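Three weeks of picking things up

So I said back in March that I'd write about the side job, and then I didn't, and now I've got a backlog of things I want to tell you and they're all going to come out at once. Get a drink.

Short version for anyone new: Glória Aguiar, who I used to share an office with at Jadlow, went off to work on a project called Umau, and Umau needs people to do ordinary household things over and over while wearing out their wrists. Putting cups on shelves, folding towels, sorting stuff into boxes. You do it with a pair of hand-held grippers in place of your fingers, everything gets recorded, and the recordings go into the pile that the learning system trains on. I asked if she needed anyone. She said how do you feel about repetition. I said I raised two kids. That was the interview!

The target for our little group is 3000 episodes. An episode is one task from start to finish, so a thing in the box, hands back to rest, stop. Some take a few seconds and some take forever, and they all count as one, which I was bitter about for a whole afternoon before I made my peace with it.

What surprised me most is how bad I was. I've been using my hands for a good long time and I assumed that would carry over. It doesn't! With two fingers that only open and close, you find out how much your own hand is cheating. When I pick up a pen I'm rolling it, nudging it, letting it fall into place against my palm. With a gripper, wherever you grabbed it is where you've got it. If you took hold of it crooked then it's going in the box crooked, or you put it down and start again, and putting it down and starting again is its own little skill.

My first day I did kitchen things and felt like a toddler. By the end of the week I could do spoons. I was so proud of the spoons. Then Glória moved me to jewelry.

Jewelry

The jewelry task is written down in one line: put the items in the lid. No order, no pattern, any item can go first. It sounds like the easy one, and I think whoever wrote it had never tried to lift a bangle off a fleece blanket.

A table would be simpler, and we do table sets as well, but the soft surface is in the plan on purpose. People drop their bracelets on the bed. If all the system ever sees is a nice hard flat tabletop, it's going to be lost the first time it meets a blanket, where things sink a bit and the background isn't flat and a thin bangle lies down and refuses to give you an edge. So we drape a grey one over and off we go.

Beads I've come around to. You go in from above, fingers open just wider than the strand, and pinch, and the bracelet comes up hanging between the fingertips. Then you wait a beat, because it swings. I used to charge straight for the box and the whole thing would be wagging around like a dog's tail, and Glória watched a few of those back and said, kindly, that I was teaching it to be in a hurry. She wanted the pause left in. If I need a moment to let the thing settle, then the system needs to see someone taking that moment.

(I have started doing this at home with the tea bag. Lift, pause, move. My daughter has noticed.) 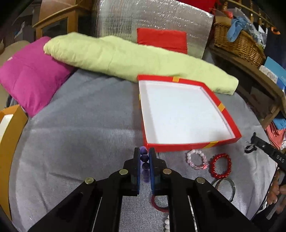

Bangles

Okay, the bangles. A bead bracelet is forgiving because there's a lump everywhere you pinch. A thin metal bangle lying flat is a circle with no handle. What works for me is to press down very slightly beside it so the fleece dips, get one finger inside the ring and one outside, and close slowly. If you close fast it skates off. Most of the time I get it on the second go.

And the second go is fine, which took me a while to believe. My instinct was to scrap any episode where I fumbled. I'd miss, sigh, reset the whole layout and start clean, and I was getting through hardly anything. Glória's rule is that a miss you recover from stays in. A miss where you drop the thing on the floor and have to get up and fetch it comes out, along with anything where you reach in with a bare hand, and anything where you talk to the object and wave the gripper at it (yes, that one was added for me). I keep the list taped inside my notebook:

Keep: missed the grasp, tried again, got it.
Keep: set the item down and picked it up at a better angle.
Keep: item landed half over the rim and got nudged in.
Toss: item left the work area.
Toss: bare fingers touched anything after start.
Toss: stopped recording before the hands came back to rest.

That last one is my most common sin. You drop the final bracelet in, you feel finished, and your thumb is already on its way to stop. I lost 18 good episodes to it in one morning. Eighteen! I ate my lunch in silence.

Mixing it up

Between episodes you reset, and the reset is where you can quietly ruin everything without knowing it. If I always put the box back in the same spot, and the red beads always end up beside the pink ones, then what's being taught is "reach over there" and the actual objects hardly matter. The system would look brilliant right up until you moved the box. So everything has to wander. Box closer, box farther, box turned. Things spread out, things touching, something lying on top of something else.

It's harder than you'd think to be random. I was sure I was scattering things any old how, and then Glória showed me a bunch of my starting layouts side by side and they all had the same gentle curve to them, like I was setting out a buffet. Apparently everybody has a habit. Now I scoop the lot up, shake it and let it fall, and I only step in if something has rolled out of reach.

We also change the background every so often. Different pillows, different clutter, a shiny panel propped up one day and gone the next. I thought the clutter would bother me but I stopped seeing it inside an hour. The reflective stuff I do have questions about, and I'm told that's for other people to worry about, so I'm letting them.

Two people at once

A good share of my sessions are shared, with someone else working a gripper from the side. I was dreading that and I like it a lot better than working alone. You get a rhythm. You also get collisions, mostly in the first half hour, and a lot of "you go" "no, you go" until somebody decides. We agreed early on that whoever is holding something has right of way, and whoever has empty fingers backs off, and that sorted out nearly all of it. Talking is fine, by the way. Talking is most of why I show up.

Wrists, and other complaints

I do 3 blocks a session with a proper break after each, and I'd tell anyone starting out not to skip those even if you feel great. You feel great because it hasn't caught up with you yet. The squeeze is light but you're holding the weight of the thing out in front of you the entire time, and it isn't the wrist that goes first with me, it's the spot between the shoulder blades. I lower my seat a notch and keep my elbows in and that helps. Jinenel, the other outfit Glória sometimes trades notes with, has their people stand. I tried standing and lasted one block.

Also: short sleeves, or push them up. A loose cuff drooping over your work is a wasted episode. And take off your own bracelets before you start a jewelry set, please, for the sake of whoever checks the footage. I had mine on for the first few and got a very polite note.

Does it work, though

Everyone asks me this, usually with a look like I'm helping to put myself out of a job I don't have. I can tell you what I've seen, which is one afternoon on Friday when they let us watch an early version try the spoons. It got some. It missed some and went back for them. And when it went back, it did a little pause above the spoon before closing, and I yelled "that's mine!" across the room, and Glória said it could have come from any of us. She's right, we all do it now. I'm still claiming it.

No word yet on when the jewelry gets its turn. Next up is a set they're calling Lobo, which is laundry, and I've already been warned about socks. If you have theories about picking up a sock with two fingers, the comments are open, and I'll try anything that doesn't involve my teeth.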